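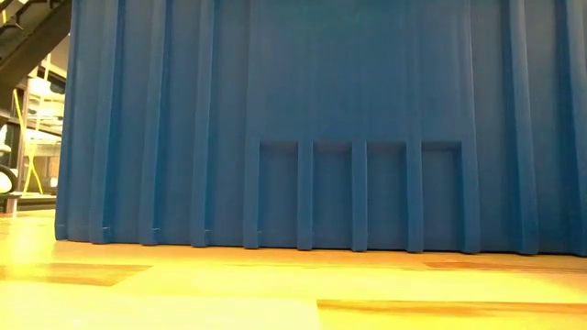
Notes for the Oston talk, Nov 24, 2021

Start slow. Say hi, thank them for the coffee, ask if the back row can hear me. Don't start with the slide about my garage (I always do, and I always regret it).

OK so. I want to talk about moving house, and mostly about what I'd do differently, after living in the same place for over 10 years and then getting out of it in August in the worst heat of the summer. I'm not a professional organizer. I have a bad knee and too many cookbooks. Please don't write down everything I say!

First thing is the timing. I gave myself 2 weeks to pack, and I'd have told you that was generous. I spent the first four days on one bookcase, because I kept sitting down to read. So ask the room – who here has packed a bookcase and read something on the way? Wait for hands. If no hands, move on fast.

What I'd do now is start with the rooms that bore me. Linen closet, under the sink, that cabinet over the fridge with the fondue set. You get through those in an evening and you feel great, and you carry that into the harder stuff. Photos go last. I mean it, photos go last, and if you have to, you tape the box shut without looking and deal with it on the other side.

Second thing, boxes. I bought 200 of them from a place called Rissanen and used maybe half. The large ones are a trap. You can fit all your books in a large box and then you own a large box that lives in your hallway forever. Books go in small boxes, pillows and coats go in the large ones. I know everybody's heard that, and I'd heard it too, and I still did it wrong.

(Tell the story about the stairs here if there's time. Short version only.)

Labels. Write on the side, not the top, so you can still read it when they're stacked. I write the room they're going to and one thing inside that I'd be upset to lose track of. So one of mine said KITCHEN – GOOD KNIFE and I found that knife in five minutes flat. Another one said MISC and I still haven't opened it. 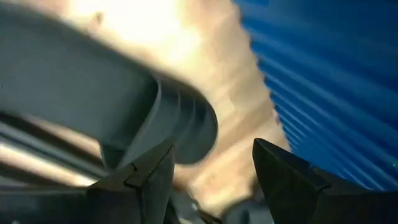
Third thing is the movers. I got quotes from two companies, Grusov and Galum, and they were so far apart I thought one of them had misread the address. Ask what's in the price. Ask about stairs, ask about parking, ask what happens if the new place isn't ready by noon. Mine wasn't. The keys were late and we all sat on the curb eating pretzels, and I was paying by the hour for that!

I ended up with Grusov and they were lovely, but I hadn't asked about the parking permit, so that part's on me. Call the city early. Ours needed 7 days' notice and I called with five.

Next slide is the first night bag. Please pack one. Sheets, towels, phone charger, toilet paper, a lamp, something to eat that doesn't need a pan. Put it in your own car. I put mine on the truck, first thing on, so of course it came off last, and I slept on a beach towel.

Pause for water. Check the clock – if it's past the half hour, skip the bit on changing your address and just point them to the handout.

If not skipping: make the list of who has your address a month ahead, by going through your mail as it comes in. Bank, dentist, car insurance, the alumni magazine. Every time something lands on the mat, it goes on the list. I missed the dentist and got a very stern voicemail.

Then questions. Somebody will ask about moving a piano. I've never moved a piano. Say so, and ask if anyone in the room has.

Leave the spare tape rolls by the door for whoever wants them.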